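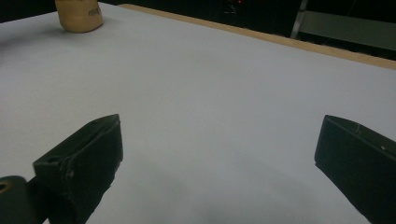
White table, 01/11/2025.

Alham ledgers, paste and lining tests, carried on from the last book (see back pages for the July batch, which I still haven't written up properly, sorry Shadi).

Paste first. Made two lots. Lot A the usual wheat starch, soaked overnight, cooked slow, sieved twice. Lot B same starch but cooked fast on the big ring, stirred like mad. B went thick very quickly and had lumps I couldn't get out even on the third sieve. Thinned it anyway and used it on scrap. Brushes out fine but dries a bit shiny where it's gone on heavy. A is better. Don't bother with B again unless we're desperate.

Thinned A down to something like single cream for the tissue, left the rest stiff for the spines. Should have labelled the pots. Didn't. The one with the blue lid is the stiff one.

Tissue: the Lecomte roll is nearly done, switched to Naron halfway through the afternoon. Naron is softer and the torn edge feathers better but it stretches when wet, more along the roll than across it. Cut the next strips with the grain running down the tear and see if that helps. First three repairs with it cockled slightly, pressed them again under felt and they came out all right. One still has a ripple near the gutter. Leaving it, it's an index page and the ripple is under the fold anyway.

Ink check on the red rulings before any more damp goes near them. Tiny drop, blotter, wait, look. Volume 2 fine everywhere I tried. Volume 3 the red moves. Not a lot but it moves, pink on the blotter both times. So volume 3 is dry cleaning only until we've talked about it. Black ink and the purple copying pencil: not tested the purple yet!! Somebody please do that before touching the back half of vol. 3, I'd expect it to run everywhere.

Cleaning - soft brush, then smoke sponge, then grated rubber on the worst margins only. Got through 29 leaves, slower than I wanted. The corners are the trouble, they've been thumbed for years and the dirt is right down in the fibres. Stopped when the surface started to lift. Better grubby than furry.

Whole job is 1,914 leaves by Shadi's count, so at this rate we're well into next year. Said so on the phone. Alham want the first volume for their open evening and I've said yes to that one only.

Spines. Old glue on vol. 1 is brown and brittle, came away with a poultice after 9 minutes. Tried leaving the next patch longer and it went to slime and got into the sewing, so keep it short and do it twice if need be. Bone folder to lift, not the scalpel. Sewing is sound apart from the last two sections where the thread has gone. Will resew those through the old holes if the holes are good enough. Kettle stitches look OK.

Boards: original boards can stay on 1 and 2. Vol. 3 back board is split through the thickness and the corners are mush. Could consolidate with thin paste and clamp it, or make new. I'd rather keep it. Shadi Hourani thinks new board, covered to match, old one kept in the box with the book. Not settled.

Sovport delivery came, 200 sheets of the cream endpaper, but it's the lighter weight. Invoice says heavy. Rang, they'll swap it, keep the wrapping on. Opened one packet before I noticed, taped it back up. Grain is short on these as well, so check that when the new lot comes, we ordered long.

Press: the small nipping press is sticking on the last turn. Wiped the screw and put a bit of wax on, slightly better. Needs taking apart really. Use the big one for anything that matters.

Fan heater off while paste is drying please. Two repairs dried in a curl and I'm fairly sure it was that.

To do
- purple pencil test, vol. 3
- new strips from Naron roll, grain down the tear
- phone Alham re box sizes, they want them to fit the exisiting shelves and haven't said how deep
- more blotter, down to around a day's worth
- sharpen the long knife
- write up July!!

Paste A in the fridge, second shelf. Bin it if it smells.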